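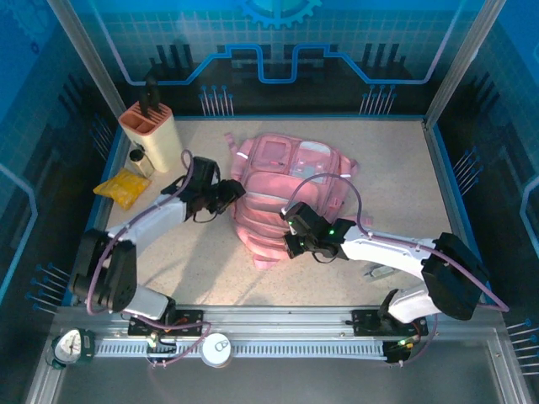 A two-arm cell with a backpack on the bench

About Drarndale

Drarndale builds and sells two-arm bench cells for companies and colleges that want to work on everyday handling. By that we mean bags, books, bottles, kitchen things, wrappers - the objects most industrial arms are never asked to pick up. We have sold 209 cells so far, and most of them went to customers who had not owned a robot before.

We started out repairing arms for other people. Packing firms in the Maltby area sent us theirs when a joint wore out or a cable failed, and we got used to seeing the same faults. When we began making our own cell we put the arms on one shared rail, kept the cable runs outside the links where a person can reach them, and used grippers that come off without taking the wrist apart. Those choices are still in the product.

What we sell

The standard cell is called the Pugh. It comes with two arms, the rail, a bench with printed walls on an aluminum post frame, and the controller. It ships in 8 crates and goes together with hand tools. Most customers have both arms moving on the second day. We can send someone to do the assembly if you prefer, and that is quoted separately.

The Drornach is a service plan for the Pugh. It covers one visit a year, replacement finger pads, cables and software updates. Cells on the plan are checked for joint play and gripper force at each visit, and you get the readings in writing. You don't have to take the plan to buy a cell, and parts are sold to everyone at the same price.

We also take on trial work. If you have an item and want to know whether a two-finger gripper can handle it, send us a few of them. We run 2000 attempts, keep the full log, and send you the results with the failures left in. A trial takes three weeks from the day the items arrive. If the answer is no, we say so in the first paragraph of the report.
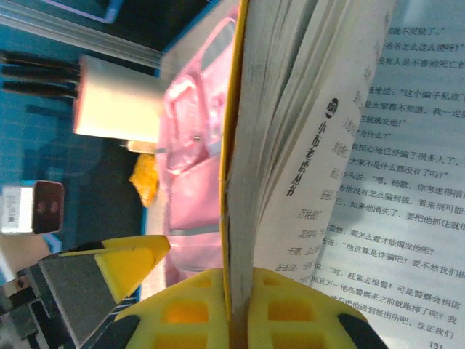
Drarndale - Handling Trials Team

The trials team sets up the items, writes the tasks and runs the cells. Soft and floppy goods take up most of the week. A backpack changes shape each time it is put down, and its straps never land in the same place twice. Paperbacks are harder than they look. The cover and the pages slide against each other, and a grip close to the spine behaves very differently from a grip at the open side. We keep books in several languages on the shelf, Chinese included, with different paper and bindings.

Wrist cameras are part of the trial setup. They show the fingers and the item close up, and customers usually ask for that footage first. We use yellow fingers with cut-out windows and dark rubber pads for a good deal of this work. Pads are a wear part. Order spares with the cell.

The team keeps a library of 155 task sheets. Each one gives the starting layout, the goal, what counts as a failure and how to reset the bench. Cell owners get the whole library and can change the sheets as they like. New sheets are added when a trial customer agrees to share theirs.

Limits

The Pugh is a bench machine. It is not meant for heavy parts, food contact or outdoor use, and it should not be run at full speed with people reaching over the bench. Training for two operators is included in the price, and we ask that at least one of them has finished it before the cell is switched on.

Visits and orders

Our workshop is in Maltby. Visitors are welcome by appointment, and you can bring your own items to try on a cell while you are here. Please tell us in advance what they are and what they weigh. Orders placed by 23rd September will be built in the fall batch. After that the next open places are in the new year.

For prices, send us the size of your room, the power supply you have and a short note on what you want the arms to pick up.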